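Driseck Arm Drift: Frequently Asked Questions
Last updated Tue 26 November

What went wrong in October?
The arm on bench 7 began setting parts down off target. By the end of one shift it was missing the tray altogether, and it never raised a fault. The Driseck controller logged every move as good.

Did the vendor find a cause?
Vosari blames a loose wrist bolt. Maybe. Rosalinda Manalo tightened the bolt herself and the drift came back after 300 cycles, so we are not calling this closed.

Wasn't the 58 update supposed to fix it?
That's what the release note said. Filippos Pappas ran 500 cycles on it and saw the same drift, a bit slower to show up.

Can I trust the on-screen position?
Not by itself. The screen shows where the controller thinks the arm is – the very thing in doubt. Check against the blue tape cross before each run.
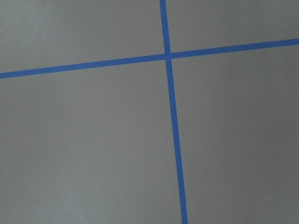
Who can restart the arm after a drift stop?
Only Rosalinda or Filippos. Clearing the message on the panel does not count as a restart check.

Is it safe to reach in while it's paused?
No. Pause leaves the motors powered. Use the emergency stop, then lock out the supply.

Are the Sernaro arms affected?
We haven't seen it there. They use the same wrist part, though, so report any missed placement, even a small one.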